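About us

G'day from Tully! I'm the person who answers the emails at Jutex, a small robotics outfit working on one stubborn problem – how a machine learns to handle clothes.

Our method is called Brimach. We don't program folds. People work through ordinary household jobs with a hand-held gripper, its camera records the lot, and we train a policy on those recordings. Bedrooms have been brilliant for this (far better than our old bench, which was much too tidy), as you get patterned covers, rumpled bedding and clothes in dark colours that swallow all the detail.
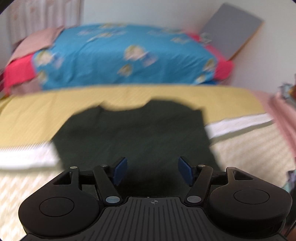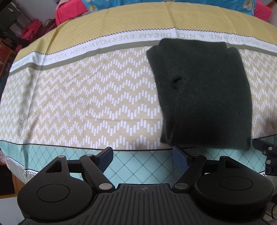

Dark green clothing on the bed, blue finger pads open: a T-shirt in the first photo, a folded knit in the second.

We began in January with 7 homes and we're now up to 22, which still makes me a bit giddy! The result I'm proudest of came out of our Skusimdale trial. A policy trained on home recordings managed 7 out of 8 folds on garments it had never met, and the one it fumbled was a cardigan with a very floppy collar. Stretchy knits are still hard, mind you. The thing grabs two layers when it wants one, and I've spent more arvos than I'd like watching sleeves go the wrong way.

If you fancy a yarn about fabric, grippers or lending us your spare room for a morning, drop us a line through the contact form. I read everything, though I'm slow when we're out recording.

Page updated 03/10/2020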